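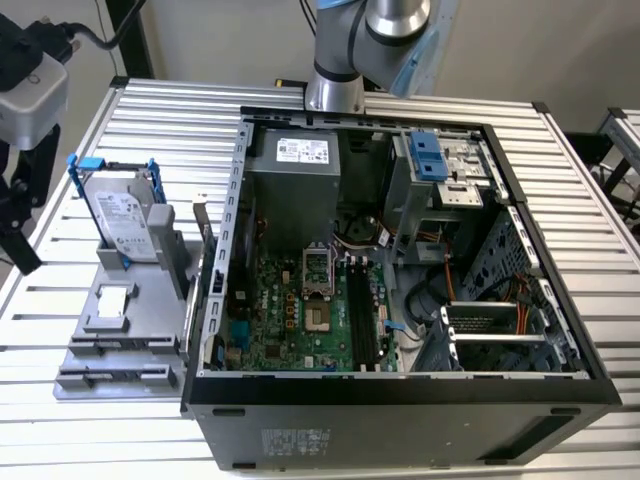
Una torre Dell tumbada y sin la tapa lateral. A la izquierda, un disco Seagate de pie en su soporte azul.

Cómo abrir un ordenador de sobremesa viejo, limpiarlo y sacar el disco

Sección: Taller en casa
Texto: Sveva Lombardi
Jueves 1 de octubre

Un ordenador de sobremesa que lleva años debajo de una mesa suele tener arreglo para algo. A veces basta con quitarle el polvo. Otras veces solo interesa el disco, por las fotos y los papeles que hay dentro, y el resto va al punto limpio. En los dos casos el trabajo empieza igual y se hace en una tarde sin prisas.

Lo que hace falta

- Destornillador de estrella mediano, mejor si no es de los muy cortos.
- Brocha de pelo suave y seca. Una de pintar sin estrenar sirve.
- Bote de aire comprimido.
- Alcohol isopropílico y papel que no suelte pelusa.
- Pasta térmica, solo si se va a quitar el disipador.
- Una huevera de cartón o varios tapones de bote para los tornillos.
- Cinta de carrocero y rotulador.

Antes de abrir

Apague el equipo desde el sistema, espere a que se pare del todo y desenchufe el cable de corriente. Después pulse el botón de encendido unos segundos con el cable ya fuera, para que se descargue lo que quede en la fuente. Quite también el monitor, el teclado, la red y lo que haya en los puertos USB.

Haga una foto de la parte trasera con el móvil antes de soltar nada. Si hay dos conectores parecidos, ponga un trozo de cinta en cada cable con un número.

La superficie tiene que ser firme y estar bien iluminada. La torre se trabaja mejor tumbada, con el lado que se abre hacia arriba. Así se ve el interior desde encima, los tornillos que se caen no acaban en el suelo y no hay que sujetar la caja con la rodilla. Una manta no es buena idea por la electricidad estática. Si la mesa es delicada, ponga un cartón grande.

Toque una parte metálica sin pintar de la caja antes de meter las manos y repita el gesto cada vez que se levante y vuelva. Con jersey de lana, mejor quitárselo.

Quitar la tapa

En las torres de oficina la tapa lateral suele salir con un pestillo o con dos tornillos por detrás. Se desliza hacia atrás y luego se levanta. Si no se mueve, falta un tornillo por quitar o hay un candado puesto. No haga palanca con el destornillador - la chapa se dobla y después no cierra bien.

Deje la tapa lejos del borde de la mesa. El canto de la chapa corta, y el de los raíles interiores también.

El polvo

Empiece por lo que está suelto, con la brocha, siempre de dentro hacia fuera. El aire comprimido va después, a golpes cortos y con el bote derecho. Si se inclina, sale líquido. Sujete las aspas de los ventiladores con un dedo mientras sopla para que no giren en vacío.

La fuente de alimentación es la caja metálica con una pegatina grande de datos. Se sopla por las rejillas desde fuera y no se abre nunca, aunque lleve días desenchufada.

En la placa base no hace falta frotar. Si hay una mancha pegada, un poco de alcohol en el papel y dejar secar. Aproveche para mirar los condensadores, que son los cilindros pequeños que suelen estar agrupados cerca del procesador. Si alguno tiene la parte de arriba abombada o un cerco marrón, el equipo tiene los días contados y conviene pasar directamente a salvar el disco.

El procesador y la memoria

Si el equipo funciona y no se calienta, deje el disipador donde está. Si se quita, hay que limpiar la pasta vieja de las dos caras y poner nueva, una cantidad como un grano de arroz.

Para sacar el procesador se levanta la palanca del zócalo y luego el marco metálico que lo sujeta. Se coge por los lados, recto hacia arriba. Con el zócalo vacío y el marco levantado hay que tener mucho cuidado: los contactos son finos y una brocha los dobla. Ahí ni brocha ni papel. Si va a quedar así varios días, tápelo con su protector de plástico.

Los módulos de memoria se sueltan abriendo las pestañas de los extremos de la ranura. Se guardan en una bolsa antiestática o, a falta de ella, en la caja de otro módulo. Al volver a ponerlos, la muesca solo encaja en una posición. Apriete por los dos lados hasta que se oiga el clic.

El disco

En muchos ordenadores de oficina el disco va metido en un soporte de plástico de color, sin tornillos a la vista. Suelte primero los dos cables tirando del conector, no del cable. Luego apriete las lengüetas o tire del asa, según el modelo, y el conjunto sale entero. Para quitar el disco del soporte se abren un poco los laterales, con las manos.

Mientras tanto, déjelo en un sitio donde no se caiga. De pie en una bandeja con ranuras está bien si queda sujeto. De pie sobre la mesa, sin nada a los lados, no. Un golpe de canto puede estropear un disco mecánico.

Antes de guardarlo, apunte en un trozo de cinta:

- De qué ordenador salió.
- Qué contiene, en dos palabras.
- La fecha en que se sacó.

La cinta se pega en el soporte o en un lateral. La etiqueta del fabricante se deja a la vista, que ahí viene el número de serie, y tampoco se tapa el agujerito de ventilación si lo lleva.

Para leerlo en otro equipo basta un adaptador USB. Los discos grandes, de 3,5 pulgadas, necesitan uno con alimentación propia. Copie primero las fotos y los documentos y deje los programas, que no suelen servir en otro ordenador. En el último que abrimos salieron 3.222 fotos, y 832 estaban repetidas. Es mejor copiar todo y ordenar después.

Cerrar

Cuente los huecos de tornillo vacíos y compárelos con lo que hay en la huevera. Revise que ningún cable roce un ventilador. Ponga la tapa, enchufe y arranque antes de devolver la torre a su sitio. Si pita y no da imagen, lo más corriente es un módulo de memoria mal metido.

Si el ordenador va al punto limpio, el disco se queda en casa o se borra antes. Borrar los archivos desde la papelera no vale.

Consejos de los lectores

Liv Lindqvist guarda los tornillos pegados con cinta sobre la foto impresa del interior, cada uno en su sitio.

Ottar Dalen recomienda poner la torre sobre cuatro tacos de madera para que no toque el suelo. Dice que desde diciembre limpia la mitad de polvo.

Branwen Ellis pregunta si sirve la aspiradora. Dentro de la caja, no. Para recoger lo que cae en la mesa, sí.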